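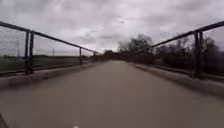
**towpath_tragic**
*Thread starter - Route Warden, Zeltthorpe Wheelers & Walkers Board*

Right, the footbridge. I know we have a thread on it already, but that one went off into a fight about dogs on page two and never came back.

Went over it again on the grey morning and I'd like some opinions before I write to the council. My gripes, in order of how much I'll bore you with them:

- The kerbs. Lovely pale concrete, both sides, and exactly where your pedal wants to be when you pull over to let someone past.
- No centre line. I don't care much, but my neighbour does and I promised.
- The mesh on the railing. Keep it? Lose it? I quite like looking at the field without a grey crosshatch over it.

Go.

---

**magpie_bait**

Leave the mesh alone. I have a four year old and a dog with no sense of self-preservation. The field looks the same through chain-link, it's a field.

---

**Slow_Lane_Sal**

Agree on kerbs. I've clipped the left one twice, both times while going at the speed of a shopping trolley. The colour is fine, at least you can see what you're about to hit.

As for the line, paint one and watch everybody ride straight down it.

---

**gravelrash**

I'm more bothered about the muck. Half that crossing is nice smooth paving and then you're onto the brown stuff, and on a 23 mm tyre at my age that's an event. Has anyone rung the council? I did in December and was given a reference number, 1,166, which I now think of as my place in the queue.

---

**towpath_tragic**

Fair point, and I should have put it on the list. I've got the surface as well:

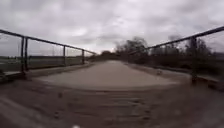
*Where the pale paving gives way to the brown strip. Tyre tracks and scuffs, mostly up the middle.*

Looks dusty or muddy depending on your mood. The edge of the pale bit is curved, too, so you cross it at a slightly different angle depending on where you are. I find this more annoying than I can justify.

---

**magpie_bait**

And there's no mesh between the posts in that one! So which is it, do we have mesh or not?

---

**towpath_tragic**

Mesh in the first, none in the second. I'm only the warden, I don't knit the stuff.

---

**Slow_Lane_Sal**

Well that settles it for me, it should be the same the whole way. Pick one.

---

**magpie_bait**

I've picked one. See above.

---

**KettleOn**

Numari Civil did the path out at Durkevden and the joins there are dead straight. Cost a fortune, mind. I heard up to 14 grand just for the resurfacing, from a bloke at the tip, so treat it accordingly.

Also can I say a word for the view? Flat field, big moody sky, trees at the far end. I ride over it most weeks and it's the favourite part of my trip. You lot would complain about the colour of the clouds.

---

**gravelrash**

They were a bit dark at the corners.

---

**KettleOn**

Point proven.

---

**Slow_Lane_Sal**

Wasn't Kárason Paving meant to quote for sweeping it? Somebody posted the flyer. A broom and 10 minutes would do me for now - I'd bring the broom.

---

**gravelrash**

Ten minutes! You've never swept anything in your life. It'll want a scraper if it's been rained on.

---

**towpath_tragic**

OK, here's what's going in the letter:

1. Clean the brown strip, or tell us whose job it is.
2. Same infill on the railings from one end to the other (magpie_bait, I've written "mesh preferred", please stop messaging me).
3. Something reflective along the kerb edges.

I've left the centre line out. My neighbour doesn't read this board.

---

**magpie_bait**

Thank you. Can we talk about the dogs now?

---

**towpath_tragic**

No.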